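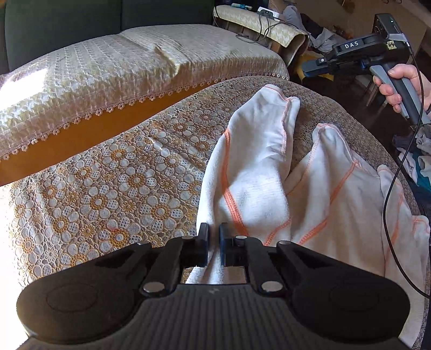
White cloth with the orange stitching, bunched in loose rolls on the daisy cover.

I buy my cleaning cloths with a bright edge on purpose. Once you've got a pile of plain white ones you can't tell the bathroom lot from the kitchen lot, and I've polished glasses with the wrong one (sorry, Femi!). So now orange stitching is for dusting and glasses, and anything without it goes under the sink.

They come off the line in a right old tangle, and I fold them on the sofa while the sun's on it. Shake each one hard by two corners first — it gets the fluff up again — then fold in thirds and roll from the short end. Rolled ones stand up in a drawer and you can pull one out without the whole stack coming with it.

No fabric softener, please! It leaves a coating and then they just push water about. I put 600 ml of white vinegar in a bottle by the machine and use a splash per wash.

The lacy cover on the seat cushion gets done separately, in a net bag, on a cool wash. Dry it flat and tuck it back round the cushion while it's a tiny bit damp and the edges will sit nicely. Akosua Mensah irons hers. I've never had the patience.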